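Ticket: scaled recipes showing wrong amounts in meal planner
Product: Urnis recipe box (web)
Opened by: Flor Urrego
Assigned to: Kenji Sorensen
Status: Closed

Flor Urrego, Thursday, 9:10
Hi all! I've got a strange one with my courgetti recipe. I wrote it for two people and it's fine like that, but when I change it to four the courgettes double (good) and the garlic doubles (good) and the parmesan stays at 60 g. So the sauce comes out terribly thin. I've tried it on my laptop and on the tablet in the kitchen and both do it.

Kenji Sorensen, Thursday, 9:45
Morning Flor, thanks for that. Could you tell me how you typed the parmesan line, exactly as it is in the edit box? And does the shopping list get it wrong as well, or only the recipe page?

Flor Urrego, Thursday, 10:20
It says "parmesan, 60 g, plus extra to serve". The shopping list is wrong too. I went through a few more while the kettle was on and my lentil soup is fine, but the celeriac mash has the same trouble -- butter stuck at 100 g whether I'm feeding two or six. I did paste that one in from my old Wilik account, if that matters?

Kenji Sorensen, Thursday, 11:30
It does, a bit! I made a test recipe here and got the same thing straight away. If the amount comes after the name, with a comma in front, the scaler reads the whole line as a note and leaves it alone. Wilik writes all its lines that way round. Try "60 g parmesan, plus extra to serve" and save it, then switch to four.

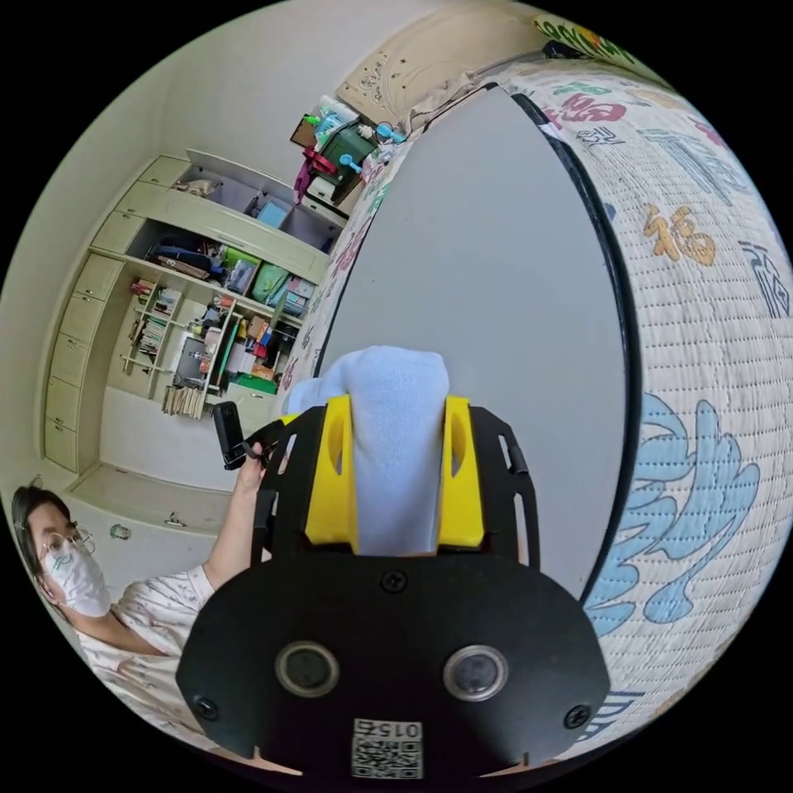
Flor Urrego, Thursday, 12:05
Right, changed the parmesan and it scales now, hooray. The mash is sorted too. Trouble is I've got more than 70 recipes that came over from Wilik and I really don't fancy retyping the lot. Is there a quicker way?

Kenji Sorensen, Thursday, 14:40
There is now -- Marcela Kollár has run the tidy-up on your account and it's turned the lines round for you. Your notes and photos haven't been touched. Give the page a refresh and try a couple.

Flor Urrego, Thursday, 15:15
Tried the soup, the mash and a cauliflower bake, all good at six portions. Thank you both! Happy for you to close this.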